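Budget the fingers, then the arm

Every August same fight. Somebody at Skoneck has a quote for an arm, the quote is nice and round, and everyone signs. Then the gripper plates, spare screws, wrist camera, scrap boards to practice on. None of it in the plan.

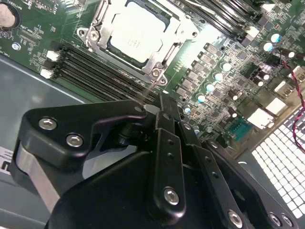

Gripper over the memory slots, processor in its socket.

Nadine Bitar wants 38 percent of the budget held back for tooling and junk boards. I'd go higher. A socket full of tiny pins doesnt care what you paid for the arm. Rami Issa says buy 3 arms now, tool them later. No. One arm, tooled right, spares on the shelf.
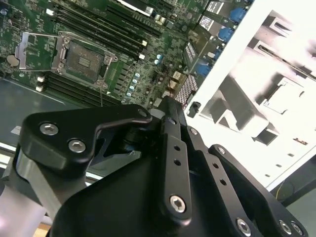 And boards! Buy 100 old ones, mixed makes. Bent pins are a running cost, so put them in as one. Kiltley still files them under "misc" and then acts suprised in the spring. Give it a line, give it a number, sign that.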